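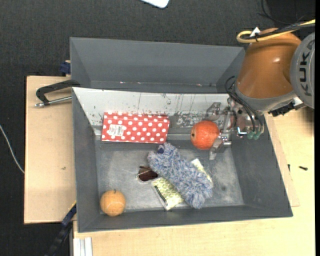 July, evening

By Filipa Carrilho

What a day for sorting! Marisa and I finally got stuck into the odds and ends, and I loved every minute (my back less so). The red box with the white polka dots is my favorite thing in the whole lot -- so cheerful! I want it for my desk, with my stamps in it. Marisa says I already have three boxes for stamps. True, but none with dots.

The round fruit is such a good color too, red going on orange. I tried to match it in pencil after supper and used up two pencils, still too pink. Trying again tomorrow with the Jernholm set Amedeo lent me.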